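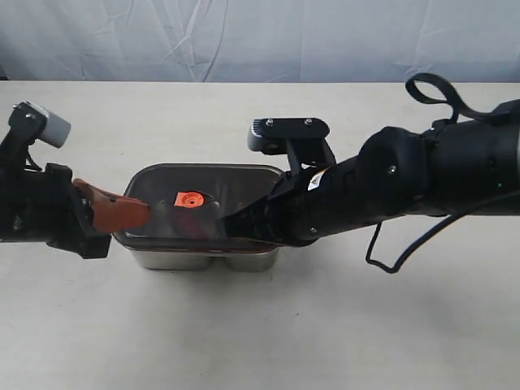
Ticket: bimanual lid task, cell at Stonau
Opened by: Booker Fitzsimmons
Priority: normal
Status: closed, one follow-up

Reported
Left arm faults on over-force when both grippers are on the lid of the two-compartment steel container. Right arm keeps going until the operator hits stop. Logged on 6 of the last 80 runs, all in September.

Checked
Force limits on both arms. Left was at the site limit of 12 N. Right was still at the default from the Gellier controller, which is higher. Our cell rules say paired arms carry the same limit and a fault on one stops both. Neither was true after the last controller update.

Contact points. The rule is lid ends only, nothing on the orange valve. The taught points follow that. No change.

Cable on the right arm. It hangs in a loop under the arm. The cable rule allows slack for full wrist travel but no contact with the table. Ran the wrist through its range at low speed and it stayed clear.

Finger pads. Left pads cleaned, no wear worth noting.

Changed
Right arm limit set to 12 N. Linked stop turned back on in the Stillico safety config and tested from each side with the other arm moving. Both arms stopped each time. Settling time before the lift raised to 750 ms, as the left arm was starting to pull before the right had finished closing.

Result
Ran 80 more with no faults.

Follow-up
Lazarević checklist needs a line for this — compare limits on both arms and test the linked stop after any controller update, before the cell goes back into use. I have sent the wording. Leave the follow-up open until the new sheet is posted at the cell.

B.F., 4:40 pm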